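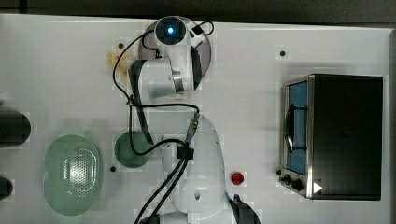
Can you walk into a robot lab's open day if you know nothing about robots?

At the Viven open day in Drinbridge you could, and plenty of people did. You sign in at the front desk, grab a sticker with your first name on it and wander. I'm a bookkeeper. My whole background in robotics is a vacuum that gets stuck under my couch. Thread on how it went 🧵

1/ So my friend Zahira Ismail sent me the link back in August and I signed up on my phone in line at the grocery store and then forgot completely until the reminder came. Very glad I didn't delete it!!

2/ Viven is in the old Skenurley building, the long one past the bus garage. I've driven by it for years thinking it was carpet storage. Doors opened at 10 am and the parking lot was already a mess, so park on the street if you ever go.

3/ Downstairs is mostly posters and coffee (decent coffee, free, tiny cups). Upstairs is where the arms are. I skipped most of the posters, sorry to whoever made the posters.

4/ The station I stayed at longest was the kitchen one. White arm bolted to a white table, a black toaster oven on one side, a big mint green colander on the other. I could have outfitted my first apartment off that table.

5/ The person running it was Jae-in Pyo, who must have given the same talk all day and still sounded happy about it. The kitchen project is called Lau. I asked what it stands for and it doesn't stand for anything, they just liked how short it was.

6/ What Lau is for: ordinary kitchen chores. Pick up the thing, put it in the other thing, open the door, close the door. Jae-in said the door is way harder than the picking up, which I would not have guessed in a million years.

7/ Reason being, a door only wants to move one way. If the arm pulls even a little bit off that path, it's fighting the hinge. You and I just sort of give with it and never think about it. I went home and opened my own oven very slowly four times to see what my wrist does. My husband had questions.

8/ They've recorded 2,233 practice runs for Lau so far. A run is one try at one chore, start to finish, and the messed up ones get saved too. I liked that. I'd hate for someone to save mine.

9/ I asked if the arm "knows" what a colander is and Jae-in made a face like I'd asked a good question (or a terrible one, hard to tell). Short version: it has seen a lot of them from a lot of angles, and it has a pretty good idea where to grab. Whether that's knowing, Jae-in wasn't going to get into before lunch.

10/ There's a round blue light on top of the base joint and the kids in my group were OBSESSED with it. One little girl asked if it was the eye. It's a status light. She did not accept this answer and I think she's still right.

11/ Also the cables! I always pictured robots as super sleek and then you get up close and there's a long black cable looping around the whole arm. I asked if it ever gets in the way and got a very long sigh. Apparently a good chunk of setup is just making sure the arm can turn as far as it needs to without yanking on anything.

12/ The kitchen demo slots were 15 people at a time and you had to put your name on a clipboard. I was number 42 on the list when I got there, so I went back down for more coffee. If you go next time, do the clipboard FIRST and the coffee second.

13/ Somebody's grandpa asked how much one of these costs and when he could have one do his dishes. No to the dishes, not for a good long while. On price they said it depends, and he said that's what his roofer says.

14/ Zahira liked the sorting station across the hall better, where you pick 34 little parts out of a bin by hand and race an arm doing the same. She lost. She wants it known that it was close and that she was wearing a big coat.

15/ Somebody at the door told me over 2,000 people signed up for the day, which explains the parking. It never felt too packed upstairs though, the clipboard thing works.

16/ Couple of people are asking about kids: yes, mine would have been fine from maybe six up. There's tape on the floor you stay behind and the staff are nice about it. Strollers have to go up in the elevator by the loading dock, ask at the desk.

17/ And for whoever asked about the gift shop, there's no gift shop, there's a table with pens. I took two pens. They said next year's date goes up on the Viven site in the spring, I'll post it here when I see it.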